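Sesholm Rooms Refit: Progress Report to the Orelden Fund

11 July 2019
From: Hamish Gourlay, Cliston site

Quick one this time, opening week is close and I'm mostly on my feet. Full accounts come in August as agreed.

Where we are

Meeting room first, as that's what the grant was mainly for. Table is in. Big light wood one, rounded ends, the grain runs the long way and it looks very good against the dark floor. MacLeish delivered it in two trips and the second trip was free, so 91 dollars back in the delivery line. Plank floor is down right through. We went with the mixed gray and brown boards in the end. Hides scuffs, and the supplier had enough in stock to do the whole room without a join.

Side table with the gold-colored frame is against the wall. Plan was for it to hold the visitor sign-in but people already put thier slippers on the lower shelf, so the sign-in is moving to the front hall. White desk is in too. Potted plant on the far end of the big table, came from the old office, cost nothing.

Cleaning and supplies

Supplies budget was 600 for the year, 300 spent so far. Mostly wipes, paper towels, trash bags. Wipes are kept on the meeting table now, not in the closet, and the rule is whoever books the room wipes down their end after. Going through packs faster than I budgeted for. Switched to the kind with the hard flip lid, the stick-down ones dried out on us twice.
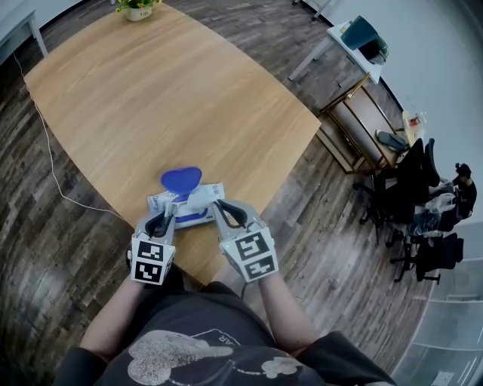
Meeting table, with a pack of wipes open at the near end.

Still to do

Cable. There's a white one running down by the table and over the floor and I don't like it, someone will catch a foot. Floor cover strip ordered, 59 dollars, should be here before opening. Want a proper floor socket later but that's an electrician and not in this round.

Chairs. Order is in, no firm date. Borrowing from the hall untill then. Color may be off from the sample, will send a swatch.

Door closer still slams. Second visit booked.

Money

Inside budget overall. The 91 from delivery covers the cover strip with a bit left, which I'd like to put toward wipes and towels if you're OK with that. Need a yes or no by email please, even one line.

Next report in August with receipts attached. Call the Cliston office if anything is unclear, I'm there most mornings.

Hamish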